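Print this entry | E-mail this entry

Filed under: Manipulation / Clear and shiny objects / Plirnura notebook

2018-01-07, by Annelies Declercq

Finding the bottle by its collar

Continuing with the soap bottle. The question from last week is still open: where does the arm think the bottle is, and why does this change so much when nothing on the table has moved? I wanted to write down the method before I touch the code again, so that Milagros can repeat it without me.

First the old method. We take the depth points from the wrist camera, remove the table plane, and fit a box to what remains. With a cardboard box this is fine. With the bottle, a large part of the points come from behind the plastic, on the wall or somewhere inside the liquid, and the fitted box becomes too deep. The fingers then close too late or push the bottle. Skustus plans a good path each time, but to the wrong place, so I will stop blaming the planner in this notebook.

The new method does not use the body at all for the first estimate. We look for the collar under the pump, fit a short vertical cylinder to it, and take the axis. The body is added afterwards from the model, with its measured size, hanging from that axis. The distance for the look is fixed at 82 mm, measured from the finger tips to the nearest point of the collar. I tried to come closer, but then the cap above the collar is lost and also the depth becomes poor.

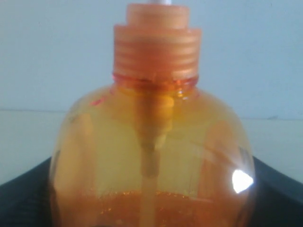
Wrist view, collar and neck. The ribs are a little soft in focus.

The collar is more opaque than the body, and this is the whole idea. It also has the horizontal ribs, which give the matcher something to hold. The neck ring under it is a bad neighbor: it shines red-orange on the lower edge and the edge detector likes it more than the real edge of the collar. I now cut the region above the ring. The white glare lower on the right side gave trouble to the old box fit and gives no trouble now, as we never look there.

One remark on the liquid. The small bubbles on its surface make a very good texture for stereo, and I was happy for half an hour, until I understood that the texture is inside the bottle and the points are shifted by the plastic in front. Please do not use them. I leave this sentence here for the next person who becomes happy.

The test was 32 approaches with the old method and 32 with the new one, in mixed order from a list that I printed before the start. I call an approach good when both fingers touch the body with no push of the bottle more than 2 mm before closing. The old method had 12 good ones. The new method had all but two. Both bad ones were the same mistake, a jump of the fitted axis to something else on the table, and the log says "circle found" with high confidence.

It is not hard to guess which circle. The tray is no problem, it is low and has rounded corners only, and the fit does not care for it. But the steel bowl inside the strainer is another matter, with one bright rim inside the other.
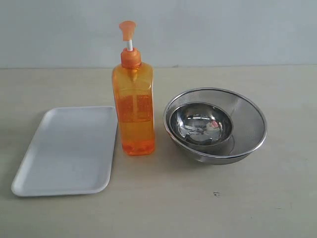
Milagros Domínguez: I would not remove the strainer and the bowl from the table just to make the result look better. If the fit can take a bowl for a collar, then the fit needs a limit on the radius, and a limit on the height above the table too. Both are one line. And please write the limits in the entry and not only in the code, I could not find them last time.

She is right on all points. The limits are now in the settings file under "collar", radius and height, each with the measured value of the bottle plus a margin. They are set by hand. I know this makes the method less general, and we should say so when we present it at Timmermans. I repeated the two bad approaches from the saved data with the limits on, and the jump is gone in both. Saved data is not the same as a new run, of course — the new run comes after the recalibration of the wrist camera.

Then the second part of the work, the check from the side.

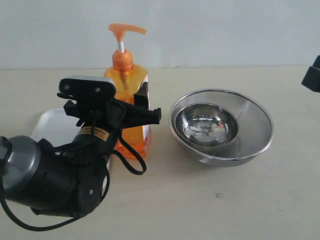 The side check should tell us if the fingers are where the wrist camera believes they are. For this we make a mask of the orange color and compare its center line with the axis from the collar. It works well when the gripper is away. Near the bottle it becomes unstable, and I spent too much time on the color thresholds before I looked at the mask itself. The black cable hangs in a loop over the front of the lower half of the bottle, and the fingers cover another piece, so the orange region is broken in parts and the center line is pulled toward the part that is largest. I changed the check so that it uses the pump head and the collar only. They are above all of this. It would also be good to tie the cable closer to the arm, but then it must still have enough length for the wrist to turn, and I did not want to change the hardware in the middle of a test.

The long spout on the pump is a second difficulty. It points to one side, so the center of the orange pump head is not on the axis of the bottle. For the side check I now take the white stem as the top point. It is thin, but it is white between two orange parts and easy to find.

I also considered the label as anchor, as it has strong print and a sharp border. Two reasons against: the wrist camera does not see it from every direction, and the fingers go over it exactly when we need it.

Still to do:
- recalibrate the wrist camera, then the new run with limits
- put the collar limits in the model file of each bottle
- ask Milagros about the name of the log field, "circle found" says too little
- tie the cable, after the run
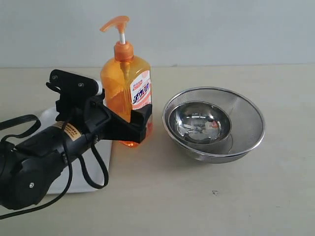
STUDHOLM, April — Addition to the entry, same author. The new run is done, again 32 approaches, with the limits on and the camera recalibrated. There was no jump to the bowl. One approach was bad for another reason: the finger came against the front of the bottle a little early and pushed it more than allowed. The axis from the collar was correct in that case, so the error is in the body size that we add from the model. I measured the bottle again with the caliper and the depth in the model was too small. My mistake, I had typed the value from an older note.

With the side check there is less to be proud of. The stem is found well, but from a camera on the other side the nozzle points the other way in the picture, and my code had the direction fixed. It took the nozzle for noise and removed it together with a part of the stem. This is corrected, and the direction is now read from the camera settings.

Milagros has started with the same method on a clear bottle with a clear collar, where I expect that it will fail. She keeps her own page for it, under Plirnura, and the settings file is shared, so please do not edit the margins without telling her.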